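Junho, quase meia-noite

Passei a tarde inteira a mexer em louça e estou felicíssima! Escrevo isto com as mãos ainda a cheirar a detergente de limão, e com o chá a arrefecer ao lado porque me esqueci dele duas vezes.

A ideia vinha de longe. Desde a mudança que tinha três caixas por abrir no corredor, as que diziam "frágil" em letras enormes, e eu passava por elas de lado, como quem evita uma vizinha a quem deve dinheiro. Hoje acordei com vontade. Abri a primeira ainda antes do pequeno-almoço, sentada no chão, de pijama, a puxar folhas e folhas de jornal amarrotado (quem embrulhou aquilo fui eu, portanto não me posso queixar a ninguém), e às onze já tinha a banca da cozinha cheia e nenhum sítio para pôr a cafeteira.

Que alegria reencontrar coisas! As chávenas de café da avó, o escorredor de arroz, a molheira sem tampa que nunca serviu para molho nenhum mas onde guardei anos a fio os elásticos e os clipes. A travessa grande da Ziółkowski, que comprei na feira a um senhor que a queria vender com um candeeiro e que acabou por me deixar levar sem o candeeiro. Está inteira. Eu tinha a certeza absoluta de que a tinha partido na mudança, até já tinha feito o luto.

A Rafia telefonou a meio e eu contei-lhe tudo peça por peça, coitada. Ela tem muito mais olho do que eu para estas coisas. Disse-me para parar de pensar em conjuntos, que isso é mania de lista de casamento, e para escolher as que me apetece mesmo ver de manhã. Rafia Marwat, a mulher que serve sopa em canecas e bolo em pratos de sopa, e em casa de quem toda a gente come bem e fica até tarde. Fiquei a pensar nisso. Tenho um serviço completo, branco, de que nunca gostei, e uma data de peças soltas de que gosto muito e que andavam sempre no fundo do armário, atrás do serviço.

Por isso a escolha de hoje foi a das peças soltas.

O que me anda a entusiasmar é a mistura. Sempre achei que as flores pediam mais flores, ou então tudo liso à volta, muito composto. E depois ponho uma caneca amarelo-pálido em cima de um tabuleiro florido e fica tão bem! O creme do fundo puxa pelo amarelo, as flores cor-de-rosa vão buscar a tacinha de vidro rosada, e de repente aquilo parece pensado. A tigelinha de bordo vermelho e laranja faz mais barulho, mas gosto dela encostada ao tabuleiro, um bocadinho por cima da borda. E a caneca azul-petróleo com o interior laranja é a minha paixão do momento, já o era antes de a ver ao lado das outras. O laranja lá dentro é uma surpresa de cada vez que se olha para o fundo.
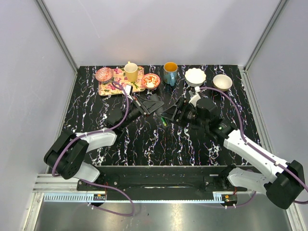
6 min de leitura

O prato de bordo recortado em flor ficou para a direita, com a tigela branca a fechar a fila. São as duas mais sossegadas, e fazem falta. A Rafia acha que eu ainda podia tirar uma coisa, e provavelmente tem razão, mas não sou capaz de dizer qual. Já experimentei tirar mentalmente a tacinha de vidro e fiquei logo com pena dela.

E o tampo preto! Nunca tinha dado grande importância ao que fica por baixo da louça. Na casa antiga era toalha e pronto. Mas com aqueles veios brancos, rosados, azuis e roxos, como os do mármore, as cores claras saltam todas para a frente. Estou a pensar seriamente em deixar de usar toalha, pelo menos nos dias em que não há miúdos nem molho de tomate.

Depois do almoço (pão com queijo, comido de pé) ataquei o armário. Tirei tudo. Limpei as prateleiras com água e vinagre, troquei o forro da de cima, que estava colado num canto por causa de um frasco de mel que verteu sabe-se lá quando, e fui buscar os separadores Vatberg que andavam há meses na garagem dentro do saco. Afinal cabem! Tinha-os medido ao contrário da primeira vez, a largura pela profundidade, e tinha decidido que era defeito deles. As minhas desculpas aos separadores.

Ficou assim: em baixo, o pesado, as travessas e as panelas de barro. No meio, à altura da mão, tudo o que é de todos os dias, e é aqui que está a grande mudança, porque o todos os dias passou a ser colorido. O serviço branco foi para cima, para o Natal e para quando vier a tia. As canecas ainda não têm lugar definitivo. Gostava de as pendurar, mas tenho medo das asas, e há uma que já foi colada.

A conta da papelaria, para não me esquecer: 333 de feltro autocolante para pôr entre os pratos. Não, espera, 3,33. Estou cansada. Vou deixar ficar o engano, que me fez rir sozinha na cozinha.

Encontrei também, no fundo da segunda caixa, o caderno de receitas que dava como perdido. Abriu-se na página 143, que é a do bolo de laranja e amêndoa, toda manchada, com um "menos açúcar!!" na margem escrito por mim numa fase mais sensata. Tomei isso como um sinal e fiz o bolo. Saiu um pouco baixo, o forno novo aquece mais atrás do que à frente e ainda não lhe apanhei o jeito, mas o cheiro chegou às escadas e a vizinha do lado veio bater à porta a perguntar se estava tudo bem, que é uma maneira muito simpática de pedir uma fatia. Levou duas.

Coisas que não resolvi: a terceira caixa, que continua fechada. A gaveta dos talheres, onde as colheres de chá desaparecem todas para um lado que desconheço. O que fazer às tampas de plástico sem caixa e às caixas sem tampa (juntei-as num saco e pus o saco na garagem, no lugar exato de onde tinham saído os separadores, e tenho consciência disso). E a lista das coisas para dar, que começou muito decidida e à qual já fui buscar de volta a leiteira.

Amanhã quero experimentar a mesa de pequeno-almoço a sério, com comida. Iogurte na tigela branca, cerejas na tacinha de vidro, que as cerejas deste ano estão uma maravilha, escuras e rijas, e compota na tigelinha do bordo vermelho e laranja. Café com leite na azul, sem discussão. No prato recortado, torradas, ou então o resto do bolo, se sobrar. A amarela fica para a Rafia, que prometeu passar cá antes do trabalho e que bebe chá tão forte que mancha tudo. Tenho bicarbonato, estou preparada.

Queria ainda pôr umas flores, mas não sei se com o tabuleiro não será demais. Talvez só um raminho de hortelã num copo. A do vaso da varanda está a crescer como doida desde que a mudei para o lado da sombra, e já não tenho onde enfiar tanta folha. Já a meti no chá, nas ervilhas, na limonada.

Doem-me os joelhos e as costas e tenho tinta de jornal até aos cotovelos. Há muito tempo que uma arrumação não me dava tanto gosto. Fui à cozinha agora mesmo, de luz apagada, só para abrir a porta do armário e olhar um bocadinho lá para dentro. Não se via nada, claro. Acendi a luz e fiquei ali um bom bocado, de meias, a mudar uma tigela da esquerda para a direita e outra vez para a esquerda.

Comprar amanhã: manteiga, pão de centeio, pilhas para a balança, cerejas se ainda houver. Perguntar à Rafia onde arranjou os ganchos.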